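3 June 2021

Second session on the red jerseys. Started at the padded table in the back room after lunch. Washing was finished yesterday, cold cycle, no softener, line dried inside out. Javgate detergent this time. The old Ridov powder left a gray film on the inside of the numbers in January and I have not bought it again.

The object is one fold for all of them, so that they stack square and fit the Seltorer bins flat. The bins are 60 cm on the long side and the lid will close on a stack only if the collars are distributed. Last season everyone folded to personal preference and the lids sat open on the shelf until Merja Eskola taped them down. The tape residue is still on the rims. Citrus cleaner moved part of it. Alcohol moved none.

Surface is the gray upholstered top. It has enough grip that a sleeve stays where it is put, which the laminate counter next door does not offer. The disadvantage is that it cannot be used to press a crease. Fabric laid on padding keeps whatever curve the padding gives it. I have accepted this. Travel creases are the concern of whoever wears the shirt.

Method A, as written on the card inside the cabinet door:

Lay the shirt face up. Square the hem. Fold one side in to the edge of the collar, sleeve back on itself. Repeat for the other side. Fold the bottom up in two stages. Turn over.

Method A assumes the collar lies flat. These collars do not. They are double thickness with a striped trim, and the trim is cut slightly shorter than the collar, so it pulls the edge into a curl. Going by the collar alone puts the side folds off by a finger width, and the error doubles on the second side. The first one came out as a wedge.
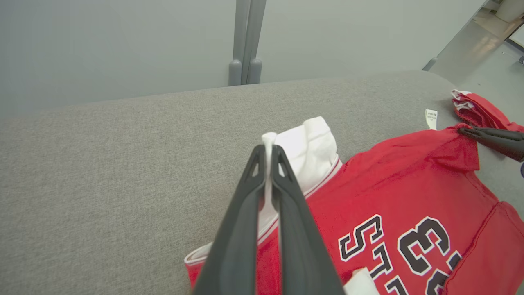

Red jersey with the lettering at lower right, white collar pinched up, care label standing at the neckline.

Notes on the collar. Pulling it from the middle raises a peak and brings the label out with it. Better to take it at both ends and draw toward the shoulders, then smooth back toward the hem. Two passes. A third pass does nothing except disturb the sleeves.

The print is the other difficulty. The black numerals with the white outline are a heat transfer, stiffer than the knit, and they resist a fold across the middle of a character. A fold between characters is acceptable. I do not want a hard line through a numeral, as the outline is where cracking begins. One from the older order has already gone along the outline of the lower character. Set aside under ticket 444 for Josué Fagundes, who has the heat press and says he can reseat the edge. He wants a sheet of parchment and a test piece first. Put parchment on the list.

Method B, worked out over the middle part of the afternoon:

Lay the shirt face down. Draw the collar to the shoulders. Bring each side in to a line from the end of the shoulder seam, disregarding the collar entirely. Sleeve straight down over the back, cuff toward the hem. Fold the hem up to just under the print. Then fold once more, so the print ends up on the outside of a wide turn and is not creased. Turn over last.

Method B yields a thicker bundle than A but a truer rectangle. The edges are rounded, not sharp. For storage that is sufficient. I put a finished one at the right end of the table and left it for 10 minutes to see whether it would open. It did not open to any extent I could measure with the tape. 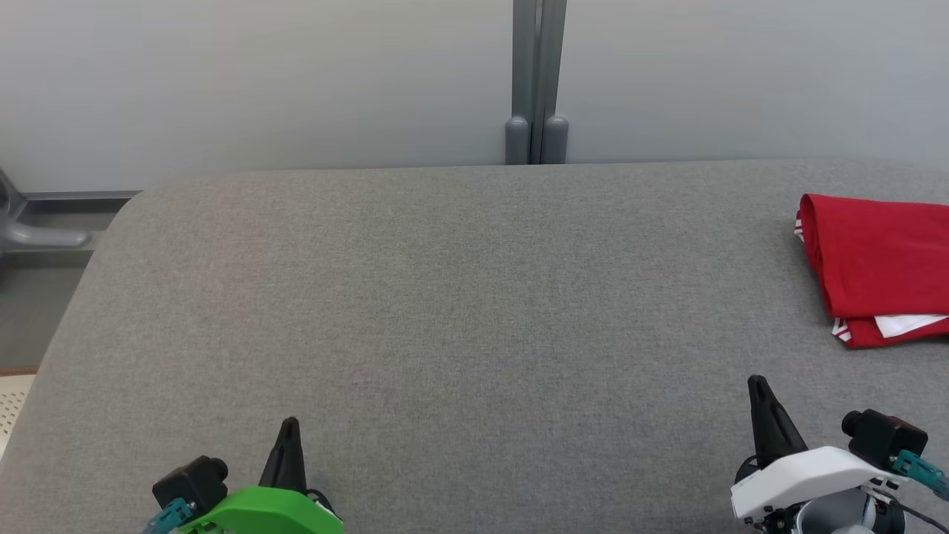 Folded bundle at the right end of the table, white trim showing at the corner.

Trim is visible at the edge of the fold and a wider bit of white along the bottom. Under Method A the card says all white is to be tucked inside. I consider that cosmetic. Tucking the white requires reopening the last turn and it loosens the whole bundle. Merja disagrees on the grounds that white picks up dust from the shelf. She is right about the shelf. I have proposed cleaning the shelf. We left it there, and she went off to deal with the sock bin, which is a separate problem and not mine this month.

Order of work also matters more than I had allowed. I had been dropping the next shirt on the left of the table in a heap while finishing the one before, and a heap costs time: sleeves turn through themselves, the body twists, and the label end has to be found before anything else can start. Shaking out over the table takes more room than the table has on that side. Shaking out over the floor is not permitted after washing. A rail would solve it. Ilham Purba has a rail in the storage unit at Văn and no use for it until fall. Asked by message. No reply yet.

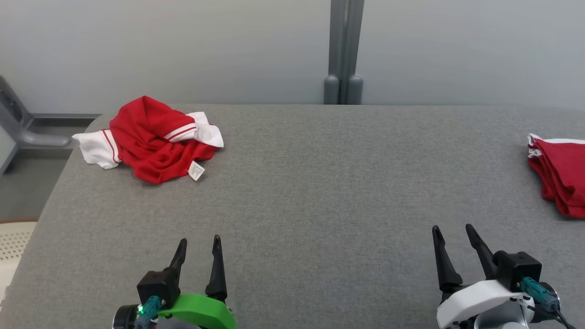

Javgate Amateur Hockey Club: Equipment and Laundry

Unfolded on the left, folded on the right, and the middle kept for the work. That is the arrangement I have settled on for the present. It reads left to right and whoever takes over can see the state of things without asking me. The label gives the orientation quickest. Find the label, find the neck, lift by the shoulders, and the twist falls out of the body with little help. The sleeves still have to be drawn out one at a time. Starting from a cuff is a mistake, as the striped cuffs all look alike and I picked up the wrong end more than once.

Checked the care instructions on a label with the magnifier while I had one to hand. No tumble drying, cool iron on the reverse, no iron on the print. Consistent with the supplier sheet. The sheet also says not to store folded for long periods, without stating what a long period is. I have written to ask.

Seams were sound on everything I handled except a pulled stitch under one arm, closed with four passes of red polyester and knotted inside. The thread is a shade too dark. It will not be seen unless somebody raises the arm, and then only from close by.

Tried a narrower variant toward the end, with the sides brought in an extra 10 mm before the hem goes up. It gives a compact pad with the corners nicely rounded and the stitching lying parallel to the folded edge, which makes it simple to judge by eye whether the thing is straight. It takes longer. I would use it for the smaller sizes, where Method B leaves slack at the sides. 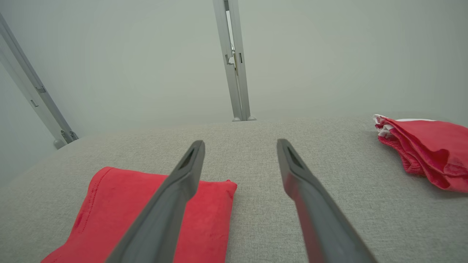

Red pad on the gray top, line of stitching near the left fold.

Decision: Method B for adult sizes, narrow variant for youth. Rewrite the card. Keep the old card in the folder for reference and do not leave both in the cabinet at once, or people will follow whichever is on top.

Bins: collars alternate, one to the left and the next to the right. Tested with the Seltorer lid. It closes and the latch engages on both sides without leaning on it.

Outstanding. Parchment. Reply from Ilham on the rail. Reply from the supplier on storage time. Josué to collect 444. Shelf to be wiped down with a damp cloth before anything goes on it, and left to dry overnight. Lint brush is missing from its hook, last seen with Merja.

Stopped when the light over the table began to flicker. Tube or starter, not yet determined. Washed up, put the magnifier back in its case, left the tape measure out for tomorrow.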